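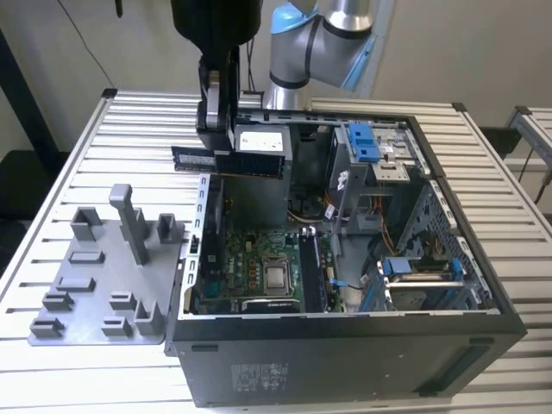 Opening

Good evening. Thanks to Smaranda Ene for the introduction, and for finding us a bigger room.

I have been asked to cover the Brevport council election, what is on the ballot, and what the result could mean for people who work for the city. I will talk for half an hour and then take questions. Stop me if a term makes no sense.

How the council is elected

Nine seats, all up at once. Until now each ward elected its own member. Under the new charter the whole city votes on one ballot and voters rank the candidates.

Explain ranking slowly. Last time I rushed it and had to go back.

A candidate needs a set share of the vote to win a seat. Votes above that share move to the voter's next choice. Candidates at the bottom are dropped and their votes move too.

Ask: who here has filled in a ranked ballot before?

What changed since the last election

The Avram ward seat was decided by 62 votes. The losing side asked for a recount and the margin held. A lot of the push for the new charter came out of that ward, where three candidates split the vote and the winner had well under half.

The charter petition carried 2,509 valid signatures. It passed in December on a low turnout. Some people in this room worked against it. I voted for it, and I should say so up front.

Who is running

Two slates and a handful of independents.

The Hallico slate takes its name from the street where its office is. It wants to freeze the property tax rate and put trash collection out to bid. Four of its candidates sit on the council now.

The other slate is led by Tekle Asfaw, who drove a city bus before he ran for office. It wants to keep collection in house and raise the starting wage. It has not said where all the money would come from. I asked twice and was told a budget paper is coming.

The independents differ on nearly everything. Two of them could end up holding the balance.

The labor question

The city contract covers 200 workers in sanitation, parks and water. It runs out next summer, so the new council will be the one to bargain.

If collection goes out to bid, the sanitation crews would move to a private employer. The contract would not move with them unless the council writes that into the bid terms. Repeat this point. It is the one people ask about afterward.

The Kitden depot is a separate matter. The lease is up either way, and both slates have said they would close it.

What I don't know

There has been no public polling. Turnout is hard to guess with a new ballot. I would not trust anyone's seat count, including mine.

Questions

Likely ones: Can I rank only one person? Yes. Does ranking a second choice hurt my first? No. When do we get results? First choices on the night, the full count some days later.

Sample ballots are on the table by the door. Please leave the pens.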